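This site uses cookies to improve the archive. Accept / Manage settings

From: Valtteri Eskola
To: munham-housepainters list
Date: 3 March 2023
Subject: Re: Re: trim before walls??

> Doing the back bedroom at the Saarela place, 2 coats of Flidov on
> the walls. Old trim is oil based, yellowed pretty bad. Do I do
> trim first or last? And is the Zallard primer worth it?
> Quote for paint alone came to 176 and I about fell over.

Trim first. Always have. Sand it dull, wipe down, prime, then your topcoat. Leave it overnight before you put tape anywhere near it.

Zallard is fine, bit thin. I used it on the stairs in October and teh knots still came thru. Two coats on anything with knots. 75 for the big can last time, shop by the bridge, maybe more now.

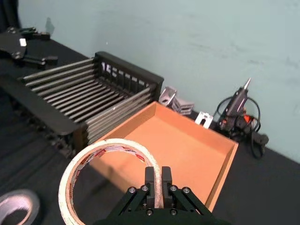

When should the tape come off? While the last coat is still a little tacky, pulled back slow at an angle.

Also don't cheap out on the sash brush, you will be sorry at the window. Gotta run, will look at the ceiling quesiton tonight.

Valtteri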